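Search Kunby
Search this site
Go

Kinesthetic teaching and teleoperation

Kinesthetic teaching and teleoperation are two methods of showing a robot a task. In the first, a person moves the arm by hand while its joint positions are stored. In the second, the person works a remote control device, and the arm copies the commands. Both produce a record called a demonstration.
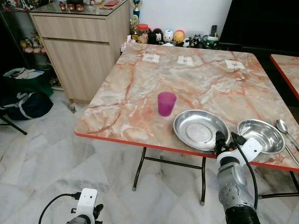
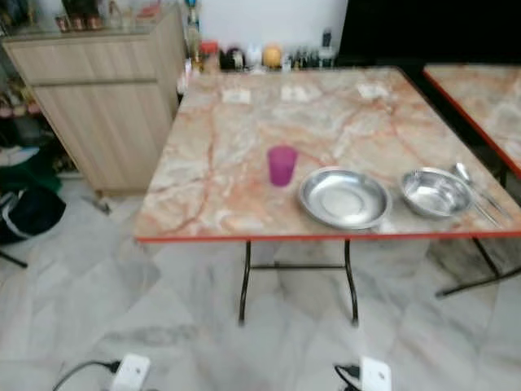
Tabletop with a purple cup, a steel plate, a steel bowl and metal utensils. A robot arm with a white gripper is at lower right in the first view.

Recording

A demonstration pairs camera images with joint angles and gripper states, sampled at a fixed rate. Table-setting and similar household tasks are often recorded in short episodes. The Jandau protocol, published in September, limits an episode to 16 seconds and calls for five episodes per starting layout. The Sarmiento set holds nearly 1000 episodes.

Comparison

Hand guiding needs no extra equipment, but the arm must be light or have gravity compensation, and the teacher's hands may block the cameras. Teleoperation keeps the teacher out of view. Its drawbacks are delay and, in many systems, a lack of force feedback. Flolla, a leader-follower system, returns part of the contact force to the operator.

See also: Imitation learning; Leader-follower arm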